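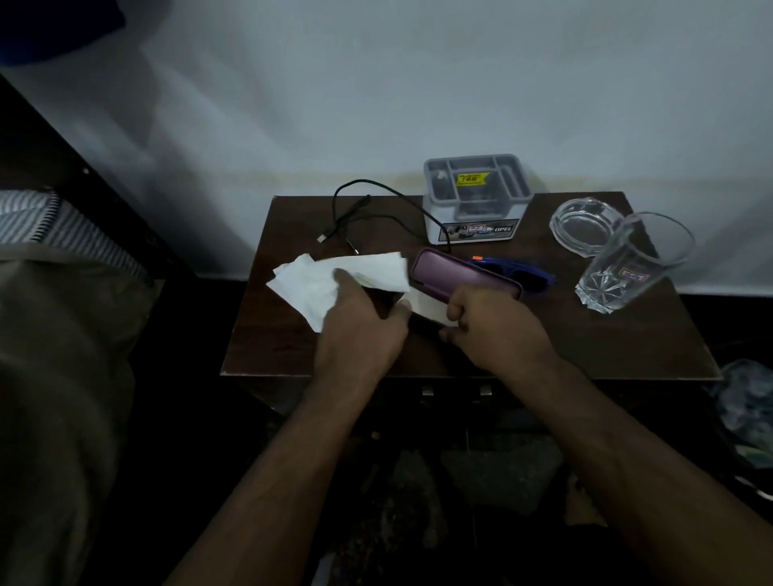 Oiling and Caring for Wood Indoors: Workshop Tips

Most indoor furniture needs far less finish than people put on it. The usual complaint we hear at the counter is a tabletop that stays tacky a week after oiling, and nine times out of ten the oil was left to dry on the surface. Wipe it off and the trouble goes away.

Before you start

Find out what is already on the wood. Put a drop of water on a spot that doesn't show, such as the back edge of a shelf. If it soaks in and leaves a dark mark, the wood is bare or the old oil is worn out, and you can go ahead. If it beads up and sits there, you probably have varnish or lacquer, and oil won't get through it. Strip or sand first, or use a furniture wax instead.

Clear everything off and take out the drawers. Remove knobs if they unscrew from the inside. Put the screws in a jar with a lid.

Cleaning

Wash with a damp cloth and a little dish soap, then go over it again with plain water. Dry right away. Old polish comes off with mineral spirits and a soft rag. Leave the piece overnight before sanding.

Sanding

Go with the grain. 120 grit takes off rough patches, 180 is enough for most tables, and anything finer than 240 starts to close up the surface so the oil can't get in. Vacuum, then wipe with a rag just barely damp with mineral spirits.

On veneer, skip the coarse paper entirely. It is thinner than you think at the corners.

Applying the oil

Stir the can well, down to the bottom. Work in a room that's at least 60 degrees with a window open. Put on a thin coat with a lint-free cloth, wait 20 minutes, and wipe off all that hasn't soaked in. Use a clean cloth for the wiping. Let it dry for 6 hours and check it. If it feels dry, add a second coat the same way. Dry, open-grained wood such as oak may take a third.

Small pieces use very little. Rostam Daneshvar did both sides of four drawer fronts and a nightstand top with what was left in the bottom of a pint can.

Rags

Rags soaked with linseed or tung oil can heat up and catch fire by themselves. Don't ball them up and don't throw them in the trash. Lay them out flat outdoors, one layer thick, until stiff, or put them in a metal can filled with water and close the lid. Your local waste site will tell you how to get rid of them after that.

Water rings and scratches

A white ring is moisture in the finish. Try a dry cloth and a hair dryer on low, kept moving. A black ring has gone into the wood and will need sanding. Light scratches in an oiled top usually disappear with a dab of the same oil rubbed in and wiped off.

How often

Once a year for a dining table, and every two or three years for bedroom furniture. October is a good month for it, before the heat comes on and dries the wood out.

Storing leftovers

Wipe the rim, press the lid down with a rubber mallet, and write the month on the can. If it has skinned over, cut out the skin and strain the rest through an old stocking. Throw it out if it has gone stringy.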